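Vaněk Pairwork software, with two-arm station: reviewed after one season of returns

Review by Leidy Chávez, returns floor, Drornemitz Sporting Goods

I have been sorting returned sporting goods for longer than I care to add up, so when our manager said we were getting the Vaněk Pairwork package I went home and complained to my husband for an entire evening. I want to say that first, so you know where I started. We put it in at the Fumside building in June and I have now spent enough shifts beside it to have opinions – mostly kind ones!

What you get for $2,949 a year is the software, the lesson builder and a simulator that runs on an ordinary desktop. The arms and hands are leased separately through Geden, so please don't fall out of your chair thinking it's all one price. Our station handles small loose items, and on a good shift it gets through 268 of them. A practiced person beats that easily, but a practiced person also has wrists, and mine have been thanking me every night.

The simulator is the part I ended up loving. You set out your table, your bins and your item, and try the motion there before the real arms ever move. I built my first lesson during a lunch break with a sandwich in one hand (the manual says to allow 40 minutes, and I needed two lunches).
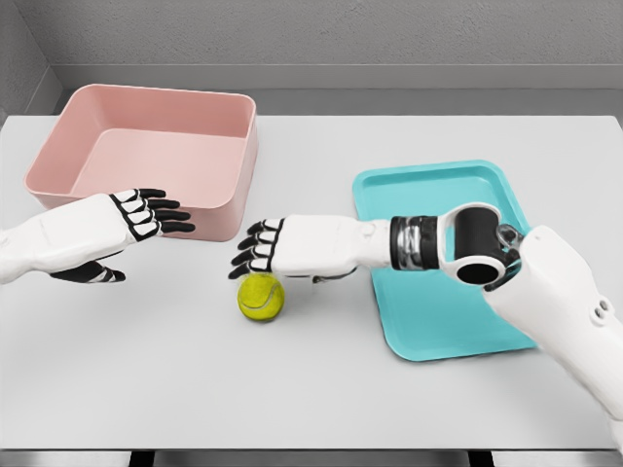
Tennis ball lesson in the simulator, with the right hand over the ball and the pink bin and turquoise tray both empty.

Balls are a good place to begin, by the way, and shoelaces are a terrible one. I must have tried laces in every position I could think of before I gave up and put them back on the hand-sorting list, where they remain.

As for what it has done to the job, well, it changed more than I expected. I used to stand and sort. Now I spend perhaps half the shift building lessons and checking the odd items it sets aside, and the rest at the bench deciding what can be resold, a job I always liked and never had time for. It is quieter work and I do miss the chatter down the line. Two of our people moved over to packing, and one of them would still like to come back. If your company buys this, ask early who is going to do what, and get the training hours in writing – ours came late.

My other gripes are small. The lesson library stops at 200 saved lessons, the search box is fussy about spelling, and the alert chime can't be turned down, only off. Four stars from me.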